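Hedent 3684 Dehumidifier Review: Two Summers in a Pirkdale Basement

Home > Reviews > Air and Water

I bought the Hedent 3684 from the Baloch store in Merkport at the start of a wet May. It cost $175 before tax. I have now run it for two summers and one winter, mostly in the basement and for a few weeks in the back bedroom upstairs. I paid for it myself and have no arrangement with the maker.

The house is in the lower part of Pirkdale, close to the creek. The basement has block walls and a poured floor, and it has never flooded while I have owned it. It does get damp. Cardboard boxes went soft at the bottom, the paper on a roll of insulation started to spot, and anything made of leather grew a gray bloom by August. I wanted the air down to a level where I could store things without checking on them every week.

What you get

The box has the unit, a filter already in place, a length of drain hose, and a folded manual. The casters are in a bag and push in from below. Lay the unit on its back for this as briefly as you can and then let it stand upright overnight before plugging it in. The manual says so on the second page, in small type, and I think it should be printed on the outside of the box.

The drain hose is too short. It reaches the floor and a little way past the unit, so unless your floor drain is right there you will need a longer one. The fitting takes an ordinary garden hose thread, and I used a piece cut from an old hose with a new washer in the end. It has not leaked.

The cord comes out low on the back left side. It was long enough for me, but only just, and the manual is firm about not using an extension cord.

Setting it up

There are four buttons: power, fan speed, humidity up, and humidity down. Hold the fan button to set the timer. You pick a target, the compressor runs until the air gets there, and then it shuts off and the fan keeps going for a few minutes. There is no app and no remote. I don't miss either one in a basement.

I set mine to 50 percent and left it. The first time, it took 3 days of steady running to get there. After that it cycled on and off. In a dry week it hardly ran at all, and in a wet one it ran most of the night.

The number on the display reads lower than the small dial gauge I keep on the storage shelf. I moved the gauge next to the unit and the two still did not agree. The gap stayed the same from month to month, so I set the target a notch lower and stopped worrying about it. If you need an exact reading for instruments or wine or anything of that kind, get a separate meter and go by that.

The bucket

For the first few weeks I used the bucket. It slides out from the front and has a handle that folds flat. The handle is thin and it flexes when the bucket is full, and I learned to put one hand underneath. There is no lid, only a partial cover with an opening at one corner for pouring. If you tip it toward that corner the water comes out in a clean stream. If you tip it any other way it goes down your leg.

When the bucket fills, the unit stops and beeps. It beeps several times, waits, and beeps again, and it will keep doing this until you empty it. I could hear it in the kitchen with the basement door shut. I can't find a way to turn the beep off.

Pushing the bucket back in takes some care. There is a float inside, and if it has swung over to the wrong side the unit thinks the bucket is still full. Take the bucket out, shake it lightly to settle the float, and try again. This happened to me often enough that I switched to the hose for good.

With the hose attached, the bucket stays dry and the machine more or less looks after itself. The floor drain has to be lower than the outlet. There is no pump in this model, so it can't push water up to a sink. If your basement has no floor drain, either plan on carrying the bucket or buy something else.

Noise

On the low fan speed it sounds like an old refrigerator. On high it is closer to a window air conditioner. The compressor starts with a thump and stops with a shorter one. In the basement none of this matters. I hear the thump through the living room floor in the evening if the television is off.

Upstairs was a different matter. I moved it to the back bedroom for part of the second summer after the roof flashing let some rain in. It dried the room well and the musty smell was gone within a week. Sleeping in there with it on was not possible for me. I ran it in the daytime with the door closed and turned it off at night. It also warms a small room quite a bit, as all of these machines do, and in July that is not welcome.

The casters are fine on concrete. On a wood floor, one of them picked up grit and left a faint line before I noticed. Wipe them before you bring the unit up from a basement, or carry it. It is heavy for one person on stairs but I managed by going one step at a time.

Placement upstairs needs thought too. The air goes in at the back and out at the top, and the manual asks for clear space on both. In a bedroom with a bed, a dresser, and a chair, that usually leaves one spot, and it will be the spot you walk through. I ended up with mine partly in the way of the closet.

Cold weather

The unit is not made for cold rooms. Once the basement dropped into the fifties, frost formed on the coils and it went into its defrost cycle, which means the fan runs and the compressor does not. It spent more time defrosting than drying. I unplugged it in November, cleaned it, and put it back to work in April. The air in my basement is dry enough in winter that this did not matter. For an unheated garage or a cabin I would look for a different type.

Cleaning

The filter is a plastic mesh that slides out from the back. Hedent says to rinse it every two weeks. I do it once a month in the season and it has never looked bad. The tab you pull is small and a bit sharp at the edge.

The bucket gets a pink film in the corners if you leave water standing in it. White vinegar and a bottle brush took it off. The drain outlet should be looked at once a season as well. Mine had a small plug of lint in it by the end of the first summer, and the water had started to back up into the bucket, which is how I found out.

Running cost

I did not put a meter on it. The electric bill went up in the months I used it by an amount I could see and could live with. It was worst in the first month, when everything down there was still giving up water. If you seal the worst gaps and keep the basement windows shut in humid weather, it has much less to do. I left one window open for a weekend by mistake and it ran without a break until I got home.

What broke

One caster cracked in the second spring. I wrote to Hedent through the form on their site and got a set of four in a plain envelope nine days later, with no charge and no questions about the receipt. The display has one segment that is now dimmer than the others. Nothing else has gone wrong.

Good points

Gets a damp basement to 50 percent and holds it there
Takes a standard garden hose
Simple buttons, and it remembers its settings after a power cut
Spare parts came free

Bad points

Supplied hose is too short
Beep can't be turned off
Bucket handle feels weak and the float sticks
Too loud for a bedroom at night
Not much use in the cold

Would I buy it again? For the basement, yes. The boxes on the lower shelf are dry, I have put the leather bags back down there, and the smell on the stairs is gone. For upstairs I would pay more for a smaller and quieter unit, and

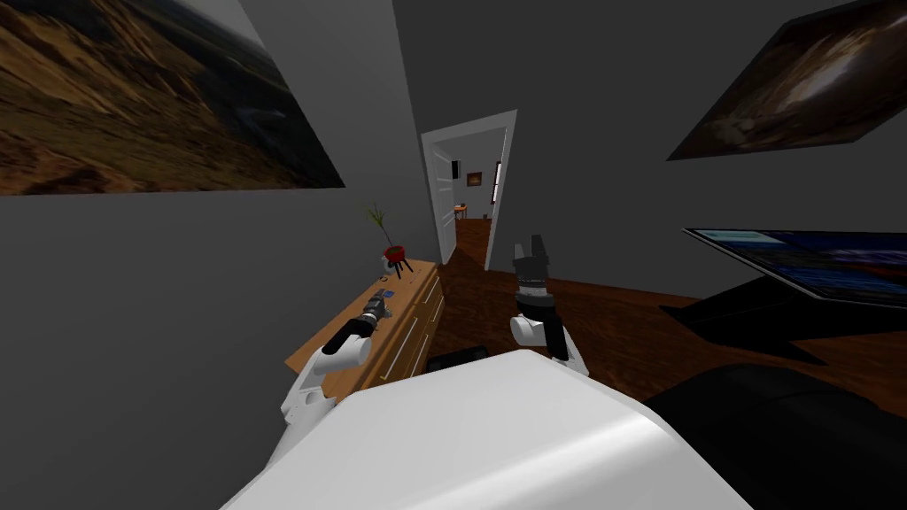
I would measure the free floor space in the room before choosing one. The 3684 is going back downstairs in April with a longer hose and the new casters on it.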